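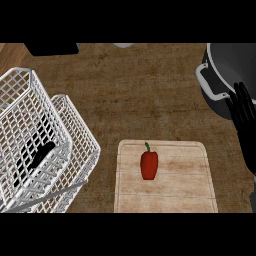 List: kitchen-manipulation
Subject: Re: Are we anywhere near a machine that can clear a worktop?
From: Fanni Magyar
Date: 2 January 2021

On the original question, quoted in part:

> We have been asked to advise a sheltered housing provider on whether
> to leave space in the flats for a kitchen robot. The sales material
> from Tawhiri says that tidying, simple food preparation and loading
> a dish rack are "solved in simulation" and will carry over to a real
> kitchen within the life of the building. Does anyone here believe
> that? If the simulated robot can put a pepper in a pot 900 times out
> of 1,000, what should I tell the client? They want a yes or a no, and
> they would like it before the kitchen drawings are fixed.

I would tell them no for the present, and I would ask Tawhiri three things first. I have no connection with them. I worked on the Clumer bench for two years and still maintain some of the scene files, so my view is coloured by that.

First, "put a pepper in a pot" needs unpacking. In our version of the job there is a pepper on a chopping board, a deep pot to the right with a loop handle on the side, and wire baskets to the left. The instruction is one line of text. The robot has two arms with many-fingered hands. A run passes if the centre of the pepper is inside the pot when the clock stops. It says nothing about whether the board has been shoved, whether the pot has moved, or whether the pepper was dropped in from a height. When I rescored one batch of 1,000 runs with limits on all of those, the passes fell from 900 to 334. Same policy, same runs, different scorer. Whatever figure you are given, ask for the pass condition in full. If they cannot send it, ignore the figure.

Second, contact. A pepper is a fairly kind object. In most scene files it is a rigid body with a high friction value and a convex hull for its collision shape, so the fingers meet something a good deal simpler than what is drawn. A real one is waxy, it gives a little and then it doesn't, and the hollow under the shoulder is just where a fingertip likes to slide. We could raise the pass rate by several points just by changing friction on the fingertips, with no change to the controller at all. That is a useful thing to know about the simulator. It tells your client very little about supper.

Wire baskets are worse. Drawn, they are an open lattice of thin rods. For collision they are very often five flat panels, as thin rods are slow to compute and things tunnel through them. A hand that has learnt on panels has never had a finger go through a gap and stay there. The Skosent group did model the rods one by one, at a large cost in run time, and their policy spent much of its training with a finger hooked in the mesh and the basket following it along the worktop. They published it, to their credit. I would look at that before anything with "dish rack" in the title.

Third, seeing. Worn brown worktops with stains and scratches are now common in these scenes and they do help. Policies trained on a clean grey plane used to fail as soon as there was any pattern under the object. But texture is only a picture laid on a flat surface. The smudges have no height, they aren't sticky, and a crumb is never between the pot and the worktop. Dark hand against dark pot is another known trouble: the depth estimate gets poor where the fingers overlap the side of the pot, and the controller then relies on joint readings for the last few centimetres. In simulation those readings are perfect unless somebody has added noise. Ask how much noise.

Now to the practical side, for the drawings.

I don't think leaving space does any harm, if it is cheap. A clear run of worktop is useful to a tenant whatever happens. What I would not do is fix a rail, a ceiling mount or a special socket position for one supplier. Jasham changed their base twice between prototypes, and anyone who had built for the first would have had a bracket and nothing to hang on it. An ordinary socket at worktop height and a floor without a step will suit most designs I have seen.

On which chores are nearer than others, my own ranking, with the usual caution:

Carrying a closed, rigid item from a known place to another known place. Works now on real hardware if someone resets it when it stops.

Picking one firm vegetable off a board with space on all sides. Works in the lab. Fails when there are 6 of them touching, or when the board slides.

Lifting a deep pot by a side handle. Works empty. With water in it the load moves, and one loop handle is a bad place to hold it from. Two hands are needed, and two-handed work is far behind one-handed work.

Loading or unloading a wire rack. Not near. Plates, perhaps, in slots that the maker has chosen. Mixed cutlery and pans, no.

Cutting. I would not let one do this in a tenant's home and I doubt the insurer would either.

Washing up properly, including deciding that something is clean. I have seen no believable result.

You will notice that "tidying" isn't in the list. It is all of the above plus a judgement about where things belong, and that differs from one flat to the next. It makes for a good video and a poor specification.

As for the life of the building, that is presumably sixty years and I can't say anything about sixty years. For the next ten I would expect a machine that does one or two of the first items under supervision, costs more than the rest of the kitchen, and needs a visit when it goes wrong. If the client's real aim is to help people who can't lift a full pan, a lighter pan, a lower hob and a tap beside it are available today.

If Tawhiri will lend a unit for a trial, I would be glad to see a protocol before it starts. Fix the pass condition in writing, have the tenants place the objects and not the engineers, and log every time a person steps in. The last number is the one most often missing. The revised Clumer scorer should be ready in April and I will post the link to the list then. Anyone who wants the present version can write to me off-list, but it has a fault in the board-slip check for boards with raised edges, so don't quote results from it.

Fanni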